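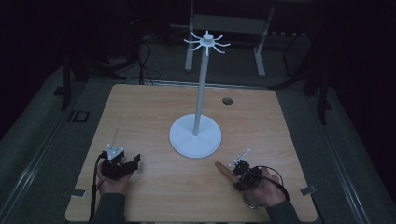 The white mug tree on the light wooden table.

September, a little after six in the morning

I woke up before the alarm again and could not sleep more, so I made tea and now I am writing. The window was open all night. The air smells of cut grass and of the bakery on the corner, and this is the first morning when I wanted a sweater.

Yesterday I finished the first week of the evening pottery course at Robichaud. I promised myself that I would write about it each day, and I wrote nothing, so now I must put everything in one place. My English notebook is also too clean. The only new words in it are "slip," "kiln" and "grog." I like "grog" very much. It means old fired clay that is ground up and mixed into the new clay. In my language we have one long word for this and it sounds like a medicine.

I chose the course for a practical reason. I broke two mugs in the spring and I wanted to make my own. I thought it would be simple: you put the clay on the wheel, it turns, and a mug goes up. The first evening I did not make anything that could hold water. The clay must be in the center of the wheel, exactly, and until it is there you can't do anything else. The teacher put her hands on my clay for a few seconds and it became quiet. When she took them away I touched it, and it started to jump again like a fish.

The second evening was worse, because my arms hurt. I did not know that you need your elbows for pottery. You must press them against your legs and lean with your whole body, and all this time I was trying to do it with the fingers only. The man at the next wheel had come straight from work in a nice shirt, and by the end the shirt was gray to the shoulder. He seemed very happy about it.

On the third evening I centered the clay. I want to write this down properly. It was a small piece, maybe as big as an orange, and I had my eyes closed because the teacher told us to try it this way. I felt it bump, bump, bump against the side of my hand, and after that I did not feel any bump. I opened my eyes and it looked as if the wheel had stopped. It had not stopped. I was so surprised that I lifted my hands too quickly and pushed it to one side, and I had to begin again.

After this the walls. I pulled one cylinder that was quite even at the bottom and as thin as paper on the top, and it folded down slowly like a tired flower. The next one I kept short and thick. This one is a mug, or it will be when it has a handle. It is drying now on the shelf with my initials under it. It leans a little. When I look at it from the left side it doesn't lean.

Handles are a separate science. You don't roll them between the hands like I imagined. You take a lump shaped like a carrot, wet your hand and pull it down, again and again, with the same movement as if you were milking a cow. My grandmother had a cow, and I was afraid of it, so I never learned. I made five handles and dropped three. The other two are lying on a board under plastic, bent like question marks, and I must attach one of them this evening while both parts have the same wetness. If the mug is drier than the handle, there will be a crack. The teacher says this so often that I heard it in my dream.

We also had to choose a glaze. There are many small test tiles hanging on nails, and under each one there is a name. I wanted a blue. There is a blue named Skundasance, which goes green where it is thick, and another named Priltero, which is calmer and has small brown spots. I stood there so long that someone asked me if I was waiting in a line. I think I will take Priltero for the outside and plain white for the inside. Tea looks better in white. I wrote both names on my hand, and in the bus a child read them aloud to his mother as if it was a spell.

Some money notes, so that I remember. The course costs 548 for the whole term, with clay and firing included but without the tools. I bought the small set from Zellel: a wire, a wooden rib, a sponge, a needle and two loop tools. The needle I already lost once and found in my coat pocket with my thumb. I put the receipt in the blue folder with the others. On my account there is now 1,236, and the winter tires must come out of this too. So no more courses until spring, even if the one for weaving looks nice.

Something I did not expect is how I sleep this week. I come home at ten with clay in my eyebrows, I eat bread standing in the kitchen, and I fall asleep like a stone. Then I wake up too early, but not worried. Last autumn I woke up early too, and each time I lay there and counted the things I had not done. This morning I lay there and thought about the bottom of a mug, and how thick it should be.

My sister called yesterday from home. I told her about the course and she laughed and asked if they don't sell mugs in America. I said that they sell very many. Then she asked if I would make one for her, and for her husband, and for both children, all in different colors, so now I have an order. The post will cost more than the mugs. I did not tell her that they lean.

It is almost seven now and the neighbor's radio has started. I must iron a blouse and find the other shoe. For this evening: old towel, apron, hair tie, something to eat that is not bread. Ask if I can cut the foot of the mug before the handle or after. Ask what is the difference between "bisque" and "biscuit," because the two people at the glazing table used both and I think they meant the same thing.

Also call the dentist.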